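Safe Drinking Water in Rented Homes: Progress Report to the Zepeda Fund
Last updated: December 26, 2023

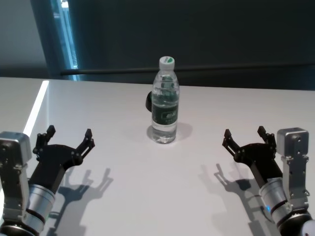
Report no. 3

This report covers the second half of the grant year. It follows the layout of the first two and can be read without them.

What the grant pays for

The Zepeda Fund supports free lead testing of tap water in rented homes in the Akine and Prukow districts. It also pays for a filter pitcher and a year of cartridges wherever a result comes back above our action level. Most of the buildings on our list went up before the plumbing code changed, and many still have the original service lines.

Testing

We set a target of 300 homes for the year in Akine and 100 in Prukow. Akine passed its target in the fall. Prukow did not, and stands at a little over half. Across both districts we have now sent out 509 sample kits, counting repeats and kits that were never returned.

The gap in Prukow has two causes. Several large buildings there changed management over the summer, and the new company asked us to go through its office for permission to post notices in the lobbies. That took most of two months. The other cause is our own. The first-draw instructions ask people to leave the water standing overnight, and households with someone on a night shift found this hard to do. We rewrote the sheet so the standing period can fall at any time of day. Returns have picked up with the new version, which is also printed in larger type.

Results

Most homes were below the action level on the first sample. Where a first sample was high, we asked for a second one taken after the tap had run for several minutes. In the majority of these homes the second sample was much lower, which points to the faucet or the pipes inside the unit. A smaller group stayed high on both, nearly all of them on the same two streets in Akine. We have passed those addresses to the water utility with the tenants' written consent.

Filters and bottled water

Pitchers went to every household with a high result. Bottled water was meant as a stopgap while people waited for theirs. We spent more on it than planned – the first pitcher order arrived without cartridges and had to be sent back. The supplier credited the shipping. We have since moved to a different supplier in Turkden, and deliveries from there have been on time.

Budget

Lab fees are under budget because of the shortfall in Prukow. Bottled water and local delivery are over. We ask the Fund to allow the unspent lab money to carry into the new year for the same purpose. No other change is requested. A full statement is attached separately.

Next steps

Door-to-door visits in Prukow start again in January, with evening hours added. We are waiting for the utility to say when it will inspect the two streets in Akine. Replacement cartridges for the earliest households come due in the spring, and the reminder letters are drafted.

Contact us | Copyright 2023 Akine Tenant Water Project | Back to top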